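Desk Storage and Packing Study: Project Report
Tarun Goel, Meenakshi Dubey
24 November 2018

1. Purpose
The study looked at how much of a shared computer desk is lost to personal items, and whether shoes kept at the desk take less space in their box or out of it.

2. Work surface
The desk top is wood with a visible, mostly straight grain and no printed markings. Positions were measured from the straight edge, since a tape grid would have left glue on the finish.

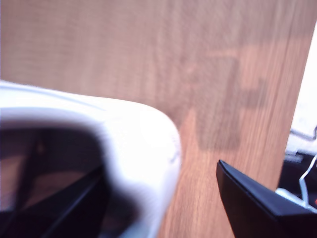 Each layout was held for 15 minutes of normal computer work. The depth left free in front of the monitor was then measured at the center of the desk. In the first layout it was 61 cm.

3. Items
The test load was one shoebox, a Nike Court Royale, size label 7.5, with tissue paper, and white sneakers. The box was tried flat and standing on its long side.

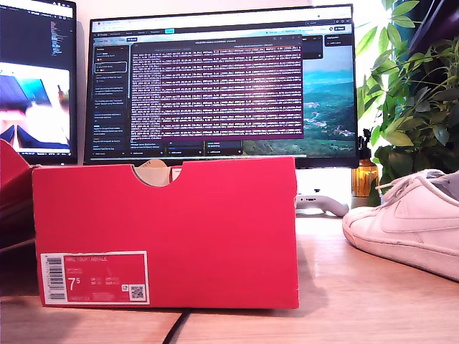

Standing the box up reduced its footprint but hid the lower part of the screen area in 2 of the 5 layouts. Moving it to the side fixed this. Shoes left out of the box took more width than expected.

4. Open items
Lid storage was not tested. The October readings used a different desk and are left out of the results.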